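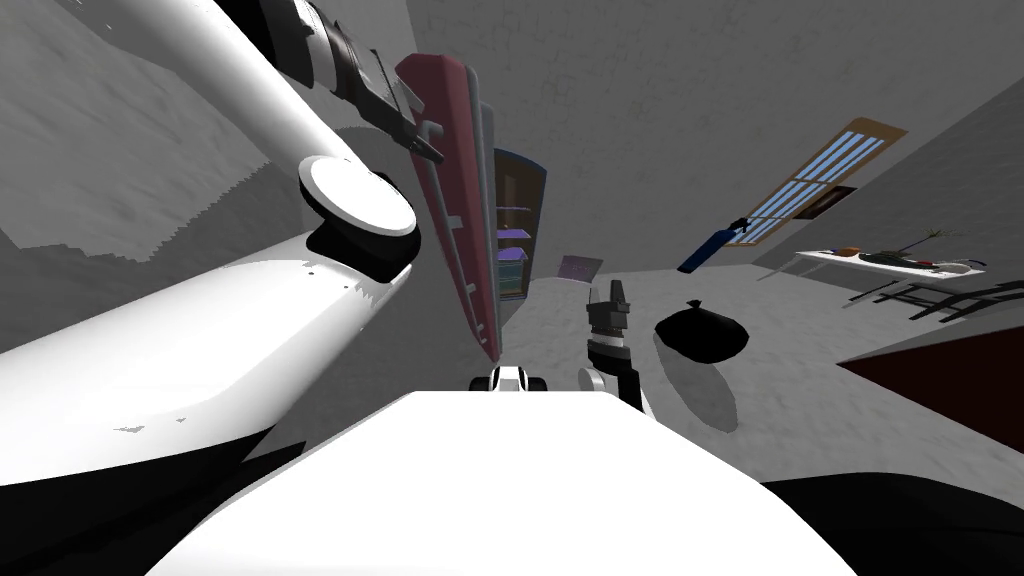
1/ Zelle einrichten, erst mal im Simulator

Weißer Zweiarmer, zwei Greifer, ein nachgebautes Zimmer. Die Kopfkamera guckt schräg, also liegt bei mir seit März der ganze Raum auf der Seite. Der Anbieter (Jedwood) nennt das Paket "vorkonfiguriert". Ich nenne es einen Anfang.

2/ Montagewinkel der Kamera

In der Konfig stand ein Rollwinkel von 26 Grad. Woher der kommt, steht nirgends. Im Wiki heißt es, der Wert sei "vom realen Aufbau übernommen". Von welchem denn? Unserer hat noch gar keine Kamera am Kopf. Wer das Paket übernimmt: den Wert als Allererstes prüfen, vor jeder Greiferkalibrierung.

3/ Die Flasche

Rechts hinten hängt was Blaues, Zylindrisches vor der Wand, Flasche oder Feuerlöscher, da streiten wir noch. Es steht jedenfalls auf nichts Erkennbarem. Entweder stimmt die Starthöhe nicht oder die Schwerkraft ist für das Objekt aus. Im Changelog von Flonen steht dazu "Physik verbessert".

4/ Gelenke

Nullpunkte beider Arme einzeln anfahren, nie gleichzeitig. Steht so nicht in der Anleitung. Dort werden beide zusammen referenziert, und dabei hat es mir die Ellbogen zweimal ineinandergefahren. Im Simulator kostet das nix. An der echten Zelle möchte ich den Lärm nicht hören.

5/ Greifer

Öffnungsweite bitte selbst nachmessen. Laut Datenblatt 69 mm, im Modell steht ein anderer Wert, und die Wrapper-Bibliothek von Wouters rundet dann noch mal. Ich habe alle drei angeschrieben. Omolara Nwachukwu aus unserer Werkstatt meinte nur: Schieblehre holen, fertig. Hatte natürlich recht.

6/ Müllsack

Der schwarze Sack auf dem Boden soll die Testaufgabe sein. Verknoteter Zipfel nach oben, dankbarer geht es kaum. Wenn mir jemand damit eine Erfolgsquote vorlegt, will ich zuerst wissen, wie viele Säcke ohne Zipfel dabei waren.

7/ Zahlen

Orkberg wirbt mit 2000 Durchläufen pro Nacht. Auf unserem Rechner schaffe ich um die 800, und davon fliegt ein Teil raus, weil der Arm zu Beginn schon im Körper steckt. Solche Läufe zählen in der Auswertung als "abgebrochen" und verschwinden aus dem Nenner. Einfach mal in eure eigenen Logs schauen.

8/ Pflege

Ja, auch ein simulierter Roboter will gewartet werden. Nach jedem Update: Rollwinkel, Nullpunkte, Greiferweite, Starthöhen der Objekte. Ich habe mir dafür ein kleines Skript geschrieben, das alles gegen eine Textdatei vergleicht und laut meckert. Beim letzten Update hat es viermal gemeckert.

9/ Und die echte Zelle?

Kommt erst, wenn der Rollwinkel geklärt ist und mir einer den Referenzlauf schriftlich erklärt. Bis dahin bleibt der Hauptschalter aus. Antwort von Jedwood steht noch aus, ich hänge sie dann hier dran.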